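Black clothes on a white bed

14 June 2018

In my family we learned to pack from my grandmother, and she packed only in black paper and string. So I came late to suitcases. My first one I bought at fifty, and now I am 56 and still I put everything on the bed before I close anything.

This week I am getting ready for Jamolcombe, where my friend Annelore Fuchs has her small house. I go there for nine days. The bus takes one bag without payment and asks money for the second, so I want to manage with one.

My method is simple and a little slow. First I make the bed, always with the white bedding, and I don't put anything on it until I have drunk my coffee. Then I bring the clothes from the wardrobe, one kind at a time. Dark things first. They are the heaviest and they go to the bottom of the bag.

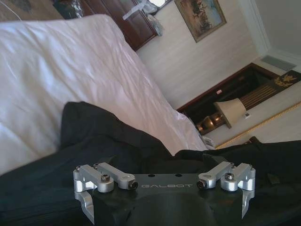 Annelore thinks I own too many dark things. She wrote me last November that I look like a person who is always coming from the notary. Maybe she is right, but dark clothes forgive a lot on a journey, also coffee. The only problem is to find them again. In the old flat I had a brown blanket, and I lost a pair of black tights on it for one whole evening. On a white cover, even something black that is all bunched up and full of creases can be seen from the door, and I can take it and fold it properly. For this reason I never bought coloured bedding again, although Strobel in our street has a beautiful green set in the window.

About folding I have changed my opinion two times. For some years I rolled everything, as it is recommended everywhere. Rolled T-shirts are fine. Rolled trousers came out at Annelore's house looking like old bandages. Now I fold the trousers once over a jumper, so the bend is soft, and I lay them in the bag alternately, one with the waist to the left and the next with the waist to the right. The small things go into a cloth bag from Plorkholm, the medium size, which they call Plorko. I have two of them and I would like a third, but the shop has closed for the summer. 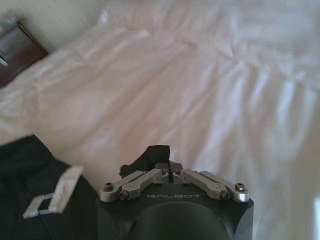

After the folding I leave everything for one night and sleep on the sofa. My neighbour Zoila Tello finds this very funny. But in the morning I look again at the piles and I always take something back to the wardrobe. Last time it was a whole dress and a second umbrella. I have no idea why I wanted a second umbrella.

What I still have not solved is the shoes. Annelore's house is at the end of a path with stones, so I need the strong pair, and the strong pair takes the place of three jumpers. I could wear them in the bus, but then my feet are too warm already at the first stop. Zoila says to carry them outside, tied on the handle. I tried this in the corridor and they knocked against my leg at every step.

The bus leaves on Saturday at an hour I don't like. Tomorrow I will try the bag with the shoes at the bottom and the trousers above, and if it doesn't close, one of the jumpers stays at home. Probably the grey one.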